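Plondater Publishes Chore Results for Two-Finger Grippers

Plondater released its latest household task figures on Friday, covering table clearing, sorting and small-item handling. The results put current two-finger grippers close to usable on bulky, rigid objects and well short of it on thin ones.

The release draws on 2477 logged attempts across 17 chore types. Each attempt was scored as complete, partial or failed, with a limit of 10 minutes per chore. Mugs, lidded boxes and folded towels scored highest. Chopsticks, bag handles and flat cutlery scored lowest.

Thin-item work was done with hand-held grippers, operated by people in ordinary home kitchens. The motion recorded this way is used to train the control software, which then runs on a fixed arm at the Rekville test site. A chopstick gives the fingers very little contact area, and a small error in grip angle at pickup becomes a large error at the tip. Plondater scores a hold as stable only if the stick keeps its angle until it is set down.
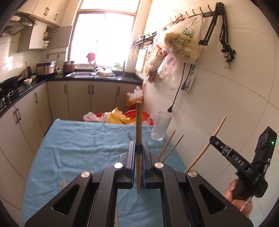
Shop-Floor Use

Flurner, which fits out packing lines, has been running the same control software on a single bench in Hayes. The tasks there are narrower – picking dowels from a tray, placing them in a sleeve, and moving the sleeve to a conveyor. The company reports that the arm handles the work without help for most of a shift, at a lower rate than a trained packer. Mixed trays still go to a person.

The bench has fixed lighting and a fixed tray position. Household kitchens have neither, and Plondater lists window glare and soft plastic bags among the open problems for its vision software.

Next Steps

Plondater plans to add some 2000 attempts to the set, weighted toward thin and flexible items. A revised finger pad will be tested at Rekville in September. Flurner has not set a date for a second bench and says the decision depends on the failure rate with mixed trays.

Neither company is offering a household product. Pricing for the Flurner bench unit has not been released.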